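4.2 Simulation before purchase

The budget for the Birnau laboratory was fixed in April, before any arm had been chosen. It allowed for one complete work cell and 400 hours of computing time. Three suppliers were invited to quote, and two, Asach and Olmedo, returned offers that included the gripper, mounting plate and first-year service. Since the two offers differed mainly in the price of the end tools, the choice of gripper was treated as a separate line in the plan.

Each candidate tool was modelled in the Rolo simulator and tested on the same set of 147 handling tasks. The cost of this stage was charged to computing time and staff hours, and no hardware was ordered until it had closed. Licence fees for the simulator were met from the general software account and do not appear in Table 3. Spare finger pads were priced separately, as the suppliers' standard kits did not contain the same number.
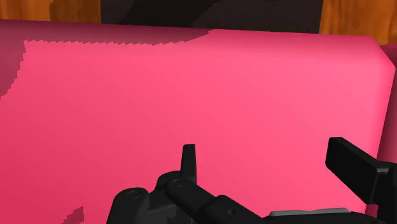 Figure 11. Simulated view of a two-finger gripper during a handling task.

Camera costs were the hardest item to settle at the planning stage. The first estimate set aside 2000 euros for a single camera, on the assumption that a close view of the fingers would be enough for most tasks. In Figure 11 the pink object takes up most of the view, and its broad face carries no print or pattern that could serve as a reference mark. Parts of the gripper also lie outside the picture. A second, fixed camera was therefore entered as an optional item, with its bracket and cabling listed under installation. The revised estimate was approved on 27 February 2025, and the order for the arm was placed under the same approval.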